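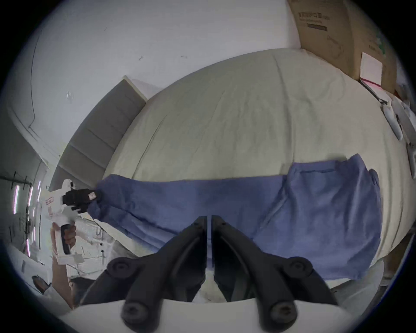

Folding on the bed

The linen and clothing drive for the Sturkham shelter opens again in May, and the sorting room in Ulville has asked for one thing this year: please fold before you bring it in. Last year the room took in 2371 pieces, and a good part of the first week went to emptying bags and starting over.

Most homes don't have a table big enough for the job. A bed works well. Pull the sheet reasonably straight first and move the pillows off. A few wrinkles in the sheet don't matter, but a thick ridge under a shirt will throw the fold off. If the bed has a padded headboard, start at that end and stack toward the foot.

Towels and other long pieces tend to twist at the corners when they come out of the basket. Take hold of one corner, find the next one along the same edge, and draw the cloth out sideways until the twist is gone. Then smooth it from the middle. 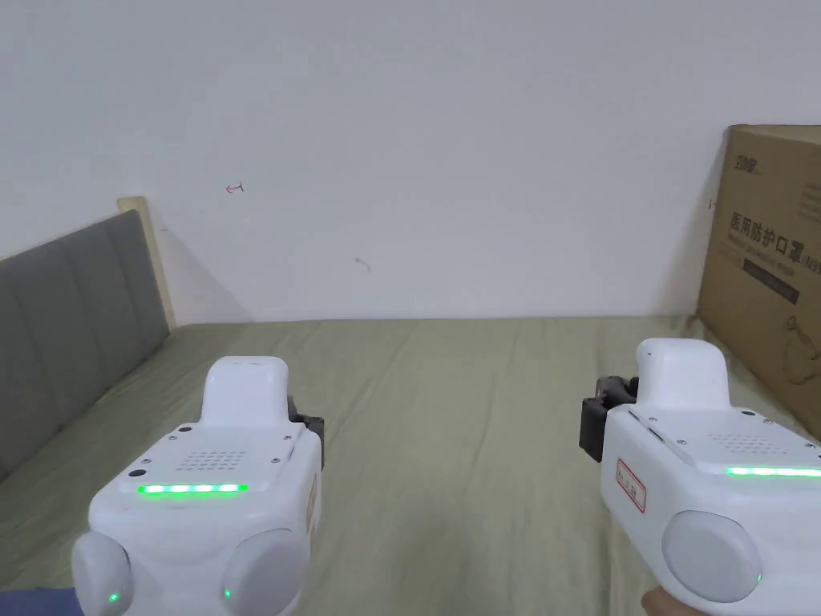 T-shirts

T-shirts make up most of what we get. Benedetta D'Amico, who runs the sorting room, uses the same fold for all of them so the stacks fit the shelves. Spread the shirt front side down, bring each side in to the middle with the sleeve laid back on itself, then fold the bottom up twice. Finished shirts go in stacks of eight, adult and child sizes kept apart.

Before making the first fold, check that the shirt is lying flat. One side is often still bunched while the other looks done.

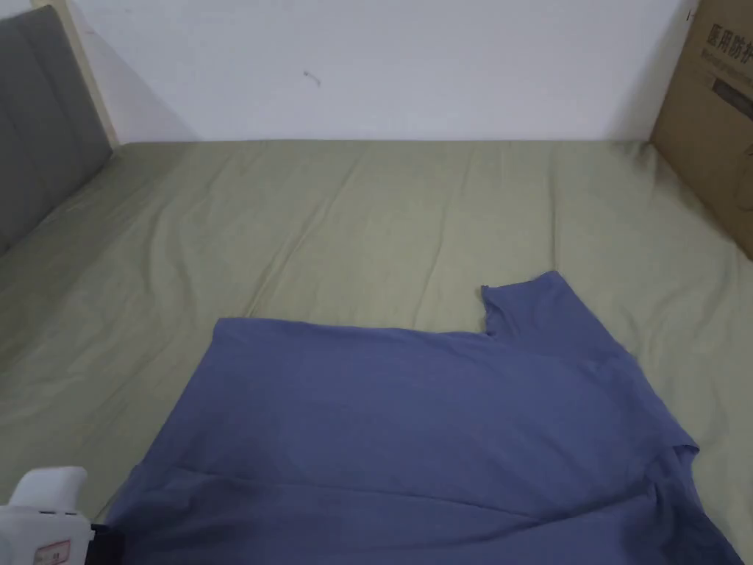 Tug the hem lightly and run a hand from the collar down. Knit cotton will settle without ironing, and we don't need anything ironed.

Please leave out single socks, pillows and anything with a broken zipper. Bags can be dropped at the Pacheco Street entrance between 3 and 6 p.m. Label each one with the type of item and the size. We have some 350 blank labels left over, and they are on the shelf inside the door. Questions about large loads can go to Czesław Szczepańska at the front desk.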